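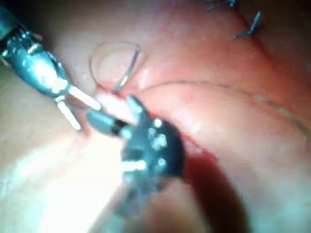 Su-bin Hyun asks whether the assistant at the table still has a trade once the instruments hold the needle. The question sets the topic of this unit.

Unit 9: Automated suturing and the theatre team
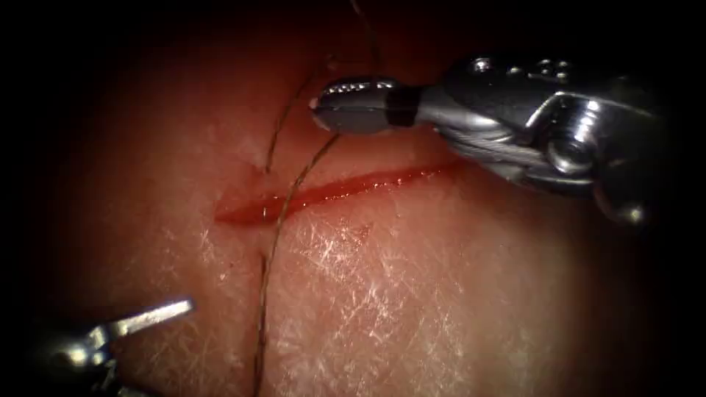
Zerrin Altıntaş

Stitching is handwork, learned slowly. With robotic instruments, the surgeon's attention shifts to the screen - and so does the trainee's. 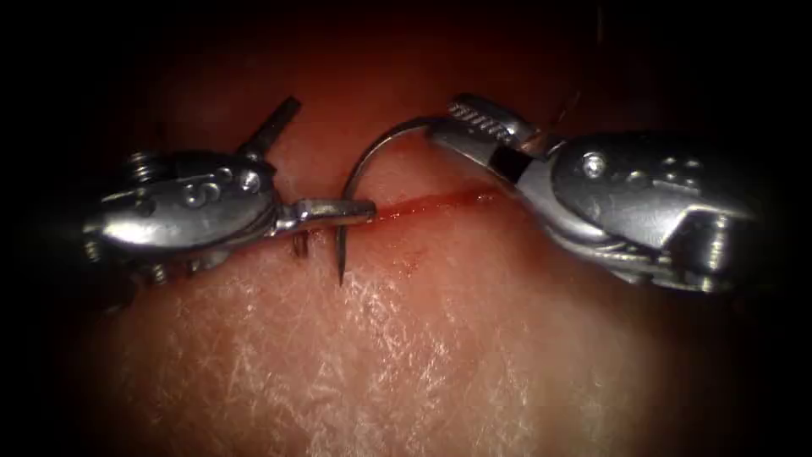
Fig. 3. Curved needle passing through tissue beside the incision.

Read the Hastus report, pages 84 to 91, before the June seminar.
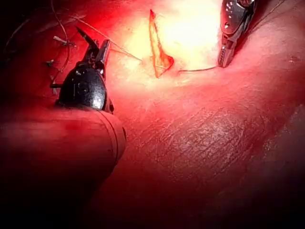
Baiba Vītola objects that the report treats watching as rest, when staff describe it as the more tiring duty. Students should prepare a short reply.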